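Startgebühr für die Mini-Stock-Serie nach Absage zurückverlangen?
Lesezeit: 2 Minuten

Vija Rebane
Ich habe meinen Sohn im April für die Läufe in Lovbridge angemeldet und 400 Euro Startgebühr bezahlt. Jetzt ist das Getriebe hin, und wir schaffen es bis zum ersten Rennen nicht.
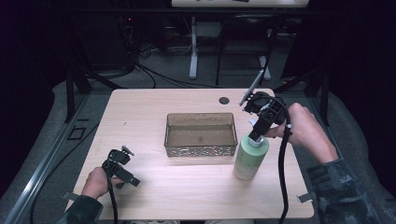
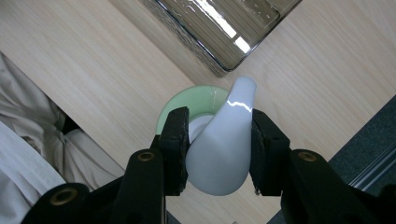
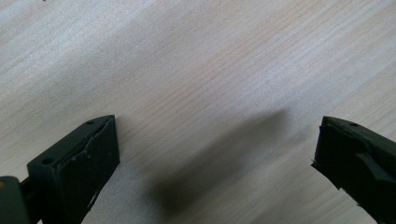

In der Ausschreibung steht nur etwas von »Abmeldung bis Mittwoch vor dem Lauf«. Gilt das für die ganze Serie oder nur für einen Lauf? Der Titelsponsor hat auch gewechselt (früher Brerkari, jetzt Dizon), und ich weiß nicht, an wen ich schreiben muss.

Aigars Rätsep
Der Sponsor hat damit nichts zu tun. Zuständig ist der Veranstalter, die Adresse steht auf der Nennbestätigung. Die Frist gilt pro Lauf. Wer die ganze Serie genannt hat, bekommt den Anteil für den ausgefallenen Lauf gutgeschrieben, ausgezahlt wird bei uns nichts. Schriftlich abmelden und die Startnummer angeben.

Obsa Berhe
Getriebe tauschen und fahren. Hab ich auch an einem Abend gemacht.

Kommentare (2)

Aivar Liepiņa: Bei mir wurde die Gutschrift erst nach Nachfrage eingetragen.

Raimonds Uibo: Gilt das auch für die Junioren?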